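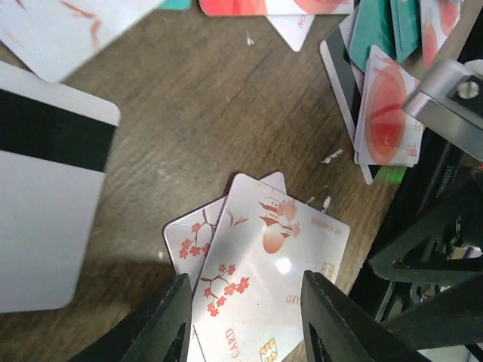
Does playing cards every week keep memory sharp in older adults? The evidence so far is too thin to say so, and most of it can be explained by who chooses to play.

Papers > Aging and Leisure > Section 4

4. What the card studies measured

The claim usually goes back to the Clomton survey, in which 1,148 retired adults reported their hobbies and then took a word-recall test. Regular card players remembered more words. They were also younger, had more schooling and were more likely to live with a partner. Papadopoulos adjusted for age and schooling, and the gap shrank to a size we would not want to build a health campaign on.

The Balosthorpe trial is often cited as the stronger test. It assigned 39 people to weekly games or to a reading group for six months. Recall improved in both groups – as it tends to when people take the same test twice. Acuña reads the small difference at the end as promising. We do not, given that four players dropped out and were left out of the analysis.

Decks are treated as interchangeable in all of this work. Figure 1 shows two cards with a pagoda and cherry blossom design on the front one; whether decorated cards are easier or harder to remember than plain ones has not been tested in this age group.

We use cookies to remember your reading preferences. Accept | Settings

Related items
Jasmina Papadopoulos: Schooling and recall in the Clomton survey
Emiliano Acuña: Six months of weekly games in Balosthorpe
Crosswords and attention: the Saarela data revisited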